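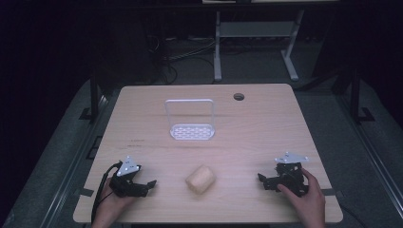
Menby wrote to the list in October asking whether any member institution had completed an evaluation of the Flulilent hand-held gripper kit, and whether the annual service plan offered with it was worth the added cost. The message is quoted in full below. Our laboratory has finished its own evaluation, and the purchasing office has agreed that the findings may be shared with subscribers.

> To the list:
>
> We are preparing a purchase request for a system to collect two-handed
> demonstrations of ordinary household tasks. The Flulilent kit is on our
> short list. The sales material is clear about what the kit contains but
> says little about daily use.
>
> We would be grateful for answers on the following points from anyone
> with direct experience:
>
> - How much time does a new operator need before the recordings are
> usable?
> - Do the finger pads hold up, and can they be bought separately?
> - Has anyone used the kit with soft objects? Our tasks include sponges,
> cloths and foam parts.
> - Is the Aebischer service plan required to keep the warranty, or is
> it optional?
> - Can the recordings be exported without the vendor's conversion
> service?
>
> Replies to the list are preferred, as we believe others are in the same
> position.
>
> Menby

Terms of the evaluation

Flulilent supplied one kit for a 30-day trial. The laboratory paid return shipping and received no other support from the company. The kit consists of 2 hand-held grippers, the cables, a charging and recording unit, a case, and a license for the capture software. Installation help was offered and declined, in order that we might judge the written instructions on their own merits.

In the course of the trial, 16 operators recorded a total of 1148 demonstrations. The operators were staff and graduate students, most of whom had no earlier experience with equipment of this type. All work was performed at one table. The tasks used common items, among them a white wire dish rack and a small beige cylinder chosen as a soft-object test.

Handling and training

The grippers are comfortable for short sessions. Each has a black body with a white triangular plate on top, and the hand wraps around the side of the housing. Operators with small hands reported that the closing action was stiff at first. The stiffness can be adjusted with a screw under the housing, a fact which appears only in the back pages of the manual. We recommend that the adjustment be made before the first session and recorded on the operator's sheet.

New operators produced usable recordings by the end of a single morning. The more common fault was excess speed. An operator who is used to handling things with bare hands tends to close the fingers before they are fully in position, and the object is then pushed aside or gripped at a corner. The instructions supplied by Flulilent do not mention this. We wrote a one-page guide of our own, which will be placed in the list archive.

The cable is the weakest part of the design. It leaves the gripper in a curve and runs down past the operator's hand, where it can catch on the front of the table. We tied the slack back to the operator's forearm with a cloth strap. Flulilent has stated to us that a lighter cable is planned but has given no date, and the present purchase should be judged on the present cable.

Soft objects

With respect to the third point in the earlier message, our findings are favorable with one reservation. The fingers took hold of soft items well from the side. They did less well from above, particularly when the item lay flat against the tabletop. A foam cylinder on its side is a fair test of both approaches, and it is one that can be set up in any laboratory at very little cost.

Our reservation concerns the force reading. The capture software reports a closing distance for each gripper and derives an estimate of force from it. On rigid objects the estimate was steady. On foam and cloth it drifted during long holds, and two operators handling the same object in the same way could receive different values. Institutions that intend to train on force data should request a sample set from the vendor before ordering. Those that need only position and finger opening will not be affected.

Two-handed tasks were recorded without loss of timing between the left and right units. Passing an object from one gripper to the other was the hardest task for the operators, and the one in which the quality of recordings varied most from person to person. We advise setting aside separate practice time for it.

Finger pads and spare parts

The pads wore evenly and none came loose. They may be purchased separately from Aebischer, which handles parts and repairs for Flulilent in this region. The pads are sold only in sets covering both grippers. An order placed during our trial was filled correctly, but the packing slip listed the part under an old number, and our receiving department held the box until the matter was settled. Purchasing staff should ask for the current parts list at the time of order.

The service plan

The plan is optional. We asked Aebischer to confirm this in writing and were told that the standard warranty remains in force without it. The plan adds an annual calibration, a loan unit during repairs, and telephone support during business hours.

It is the view of this laboratory that the loan unit is the only item of real value to a research group. Calibration can be checked in house with the block supplied in the case, and our telephone inquiries were answered no faster than those we sent by e-mail. A group with a second kit on the shelf has little need of the plan. A group with one kit and a fixed collection schedule should consider it for the first year.

Members should note that the plan renews automatically. Notice to cancel must be given in writing before the renewal date, and the clause is on the reverse of the order form.

Export and conversion

Recordings can be exported without the paid conversion service. The capture software writes an open file for each session, together with a plain text index. The service, which is provided by Akico under a separate agreement, converts these files to the formats used by several common training programs and removes sessions with missing data.

We submitted one batch to Akico for comparison with our own conversion script. The two results agreed in every respect that matters to our work. The Akico report on rejected sessions was well organized and gave a reason for each rejection. Institutions with no programmer available will find the service adequate. We have not asked for it in our own purchase request.

One caution applies to institutions with rules on the storage of recordings. Files sent to Akico are kept until the customer requests deletion. Our data office required a written deletion notice, and Akico provided one upon request.

Recommendation

The laboratory has recommended purchase of one kit, with an added set of finger pads and without the service plan. The recommendation is limited to tabletop collection by trained operators. We did not test the kit standing, in motion, or with wet items, and we offer no opinion on those uses.

We would welcome reports from members who have used the force estimate on soft materials, as well as from any who have kept a kit in service beyond the warranty period. Requests for the one-page operator guide may be sent to the list address until the archive copy is posted. The session sheet used during the trial can be supplied in the same way, and institutions are free to alter it for their own use.

Submitted on behalf of the laboratory

Lists > Laboratory Equipment > Robotics Purchasing > Flulilent hand-held gripper kit

Previous Next Thread Author Archive Subscribe Help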